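Preseck Set-up Guide
Section 2: Recording your first examples

By now your two arms should be bolted down and talking to the Okon recorder. What follows is the part most people enjoy, in which you show the arms how to put shopping into a basket, over and over, until there is enough for the learning system to go on. Make yourself a cup of tea first; it does take a while!

1. Put the basket down at one side of the table, and leave yourself a good stretch of bare wood to work in.

2. Open the gripper fully, bring it over the table and look at the wrist view on your screen. You want both fingertips in sight, with plenty of table between them.
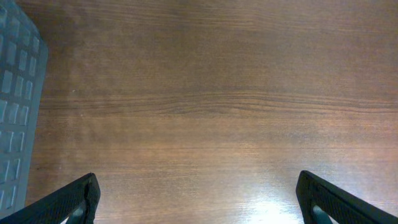

Si-eun Hwang writes that she wasted most of July on recordings with the lamp in a different spot each day, and would now mark its place with tape before doing anything else. We think that's very sound advice.

Note: a little shine on varnished wood is fine, but if it hides the thing you are picking up, move the lamp.

3. Set out your packets. Crisps and sweets in soft bags are good to learn on, though they do crumple, so lay each one a bit differently every time.

4. Press Record, count to two in your head, and guide one arm to a packet. Close the gripper gently, lift, and carry it across at an easy pace. The other arm can wait by the basket with its gripper open.
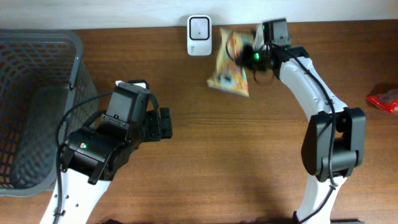 Should a dropped packet be thrown out of the set? One reader asked us this, having kept all 1,568 of her recordings, fumbles included. Keep them, we'd say, but tag them "recovered" if you picked the packet up again, and "failed" if you didn't.

5. Press Stop, bring both arms home and save. Rest after every 18 recordings, as tired hands get jerky.

Caution: keep your fingers and sleeves clear of the joints while the arms are powered.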